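4.2 What the logs told us about trust

I'll admit I went into this part of the study expecting a boring answer. My hunch was that people would trust an automated decision more when it came with an explanation, and that we'd spend this section politely confirming what everyone already believes. Then Maiara Brito sent me the first pass over the appeals data from Endwood and I had to throw out most of my draft (a perfectly good draft, too!).

Quick recap for anyone who skipped Section 3. Endwood's housing office uses Druvum, a scoring tool that sorts repair requests by urgency, and tenants can appeal if they think theirs landed in the wrong pile. We had 2,000 requests to work with, and 468 of them were appealed. Half the tenants got a plain score, and the other half got the score plus a short written explanation, something like "moved down the list: no heating or water fault reported." I wrote a lot of those templates myself, so any clunky wording is on me.

Well, the group with explanations appealed more. They sent in 318 of the appeals, against 150 from the plain score group, and I checked that split three times before I believed it. Mirela Conceição, my co-author, thinks this is great news and I've mostly come around to her view. If you tell someone why they were turned down, you also hand them something to argue with. A tenant who reads "no water fault reported" and has a ceiling stain the size of a door is going to write back, and good for them. 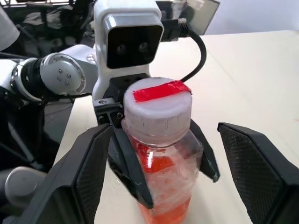 What I find harder to settle is whether appealing means you trust the system less. We asked people that directly in the June interviews, 26 of them, and the answers were all over the place. One tenant told us she only bothered to appeal when she thought somebody would read it. Another said the explanation made him angrier than a bare number would have, "like being told off by a parking meter." I love that line, but it's one person, so please don't build a theory on it.

There's an ethical wrinkle here that I don't want to hurry past. A city that wanted fewer appeals could look at our numbers and decide to stop explaining anything. Quentin Pruvost raised this when we shared early results, and Cremilda Dantas, who reviewed the interview guide, asked us to say plainly that appeal counts are a bad measure of success on their own. So we're saying it plainly. Figure 3 in the next section plots appeals against how often a person at the housing office changed the score afterward, and I'd much prefer people quote that one.

One more caution before we get there. Everybody in our sample could read the explanations in a language they were comfortable with, and that won't be true everywhere. The Trunberg pilot we describe in Section 5 ran into this almost right away, and we had to redo the templates from scratch.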